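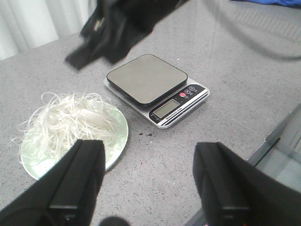

Lorna Teague
Cell Support Technician, Nurunwood

Ticket opened: 2018-03-04
Status: Open, workaround in place
Priority: Medium
Component: Weigh step, two-arm bench cell
Software: Pryor task runner, Clumik gripper controller

Summary
The cell stops partway through the weigh step when the item is noodles. The arm picks the noodles off the plate, carries them to the scale and lowers them. The gripper controller then reports "release confirmed" while strands are still held between the fingers. The arm lifts, drags part of the load with it, and the cell goes into a protective stop or logs a weight that is wrong.

Steps to reproduce
Put the plate next to the scale, to the left when facing the scale.
Load the plate with loose noodles.
Start the weigh job from Pryor with default grip settings.
Let it run without touching anything.

I ran it 20 times. 16 runs finished clean. Of the rest, two ended in a protective stop on the lift and two finished with a bad weight and no error. The last kind worries me more. The operator gets a green result and would have to look at the bench to know something was off.

Expected result
All of the load is on the platform, the fingers are clear, and the weight is stable before it gets logged.

Actual result
Release is confirmed on finger position only. The fingers open to the set width and Clumik calls that done. It has no idea if a strand is hooked on a fingertip.
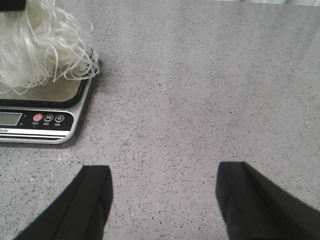 Release width was the first thing I changed. Default is set for solid items and I opened it up one step at a time until the fingers were as wide as the job allows. Fewer strands stayed caught, but the pile also fell wider. A cluster of strands goes over the black rim and out to the right edge of the scale, and that is enough to make me doubt the number. Anything touching the scale body or the counter takes load off the platform. The wide setting trades one fault for another, so I put it back to default.

What I checked
Finger pads: wiped down, no change.
Finger alignment: within tolerance on both arms.
Scale on its own: placed a test weight by hand, removed it, repeated. It came back to zero each time.
Lowering height: I dropped it so the bundle would rest on the platform before the fingers open. This helped the most. The lift is still where it goes wrong.
Lift speed: cut in half. No protective stops after that, but I still got a bad weight.
Second arm: parked and locked out for one set of runs. The fault still happened, so I don't think the arms are getting in each other's way.
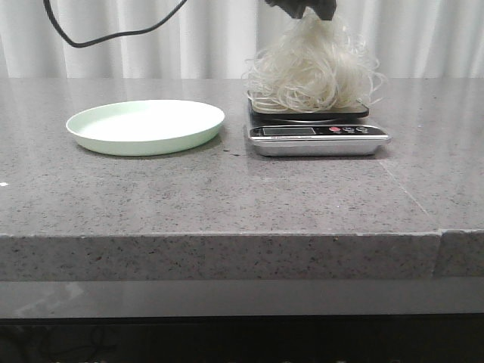 Bundle in the gripper over the scale platform, plate at left.

Safety note
On one of the protective stops I reached in to pull a strand off the fingertip before the cell was locked out. I should not have done that. The stop holds the arm but Pryor will clear it from the remote screen, and the screen doesn't show if a person is at the bench. Lock out first, then clear the noodles. I have put a sign on the remote station and asked for remote clear to be turned off on this job.

Workaround
Use the low release height and the half-speed lift. After the lift, wait five seconds, then check the platform and the counter next to it by eye before accepting the weight. If any strands are off the platform, reject the run and reload the plate. Throw out the two bad weights from my set. They are flagged in the log.

Reply from Grastcombe support
They asked for the controller log and the grip profile, both sent. They say release confirmation on position alone is how the current version is meant to work. A version that also checks finger force after opening is planned for May. They would not say if it can pick up something as light as one strand. I asked for a test copy.

Still to do
Try a small open-close shake before the lift.
Get a hold added in Pryor so a weight can't be logged until an operator accepts it.
Find out who can turn off remote clear. The request has gone in and I have no answer yet.
Rerun the full set with the workaround on and add the results to this ticket.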